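Week 3 handout: collecting demonstrations
14th April, by the Skanivel course staff
2 min read

Recap from last time. Policy only learns what we show it. Bad demos in, bad arm out. So today: how to gather examples, soft objects first. Donut toys, bowl, gripper.

Vary the start positions. Vary the order too. Slow hands, no jerks. Fumbled a grasp? Keep it if you recovered, tag it, dont delete.
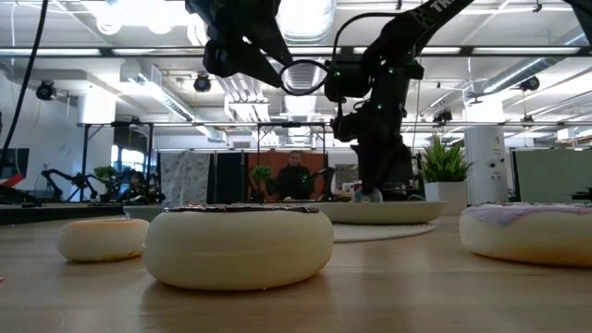
One of the Vellow group objected that recoveries teach the arm to fumble, and wanted them in a separate set. Fair point. We'll train both ways in May and compare.

Targets: 1000 episodes per team before the first training run, 2000 by the end. Label at the end of evry session, same day. Logs go in the Clurkus folder.

Contact: Skanivel teaching desk | © Skanivel | Back to top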